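Section 4. Care of Table Linens and Woven Mats

4.1 Before You Begin

The procedures in this section apply to all cloth napkins, runners, tablecloths and woven placemats issued to guest units at Paruvcombe. They replace the laundry sheet formerly kept inside the pantry door. Residents who bring their own linens may follow the same steps, but the housekeeping office does not accept responsibility for personal items left in the shared laundry room.

Check the care label on each item before washing. Where the label disagrees with this guide, follow the label. Items with no label are to be treated as delicate and washed by hand as set out in 4.3.

You will need:
Mild liquid detergent, without bleach
White vinegar
A soft brush
Two clean, dry towels
A flat surface or drying rack out of direct sun

4.2 Machine Washing (Napkins, Runners and Tablecloths)

1. Shake each item outdoors or over the sink to remove crumbs.

2. Sort by color. Dark red and navy napkins are washed separately for their first three washes.

3. Treat stains before loading. Dab the spot with cool water and a drop of detergent, and leave it for 19 minutes. Do not rub.

4. Load the drum loosely. Tablecloths over 100 inches long are washed one at a time.

5. Select the Gentle cycle and the Cool setting. On the older Latuheru machine, turn the dial past Normal until it clicks twice, then pull it out to start.

6. Remove the load promptly when the cycle ends.

NOTE: The Latuheru machine holds its door lock for a short time after the drum stops. Wait for the light to go out. Forcing the handle will damage the latch.

CAUTION: Do not use chlorine bleach on any item in this section. Bleach weakens cotton and will turn some blended fabrics yellow.

4.3 Hand Washing (Placemats and Unlabeled Items)

1. Fill the basin with cool water to a depth of four inches. Add one teaspoon of detergent and stir until it is fully mixed.

2. Lay the mat in the water without folding it. Press down gently with open hands.

3. Use the soft brush on marked areas only, working in the direction of the weave. Brushing across the weave can lift threads and leave a fuzzy patch.

4. Drain the basin and rinse with clean water until no suds remain. A spoonful of vinegar in the last rinse will help remove any soap film.

5. Place the mat between the two towels and press. Do not wring or twist.

6. Lay the mat flat to dry. Square the corners by hand while it is damp.

CAUTION: Do not leave mats to soak overnight. Long soaking may loosen the edge binding and can cause dark stripes to bleed into light ones.

4.4 Drying and Ironing

1. Tablecloths and runners may be tumble dried on Low for no more than 40 minutes. Remove them while slightly damp if they are to be ironed.

2. Napkins are ironed on the wrong side first, then on the right side, working from the hem inward.

3. Placemats are not ironed. If a mat has curled, cover it with a dry towel and place two or three heavy books on top until it lies flat.

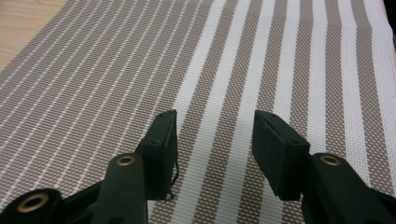 4. Allow all items to cool fully before stacking. Linens folded while warm will hold their creases, and these are difficult to remove without a second wash.

NOTE: The iron in the Arnton wing has no automatic shutoff. Unplug it at the wall after use and stand it upright on the metal rest.

4.5 Storage

1. Store placemats flat in the wide drawer. Do not roll them, and do not place serving dishes on top of the stack.

2. Fold tablecloths in thirds along the length and hang them over the padded rail. Refold along different lines every few months so that the creases do not become permanent.

3. Keep cedar blocks on the upper shelf only - direct contact with light fabric may leave an oily mark.

4. Record any item withdrawn for repair on the card inside the cupboard, giving the unit number and the nature of the damage.

4.6 Damaged or Missing Items

Frayed edges, pulled threads and set stains are to be reported to the housekeeping office at extension 157. Do not trim loose threads on woven items; place the item in the repair bag. Repairs are sent out to Sustdale each May, and replacements will be issued from stock in the meantime where a matching pattern is available.

Questions about this section should be directed to Xuân Đỗ, Housekeeping Office.

Section 4 last revised 27 February 2020.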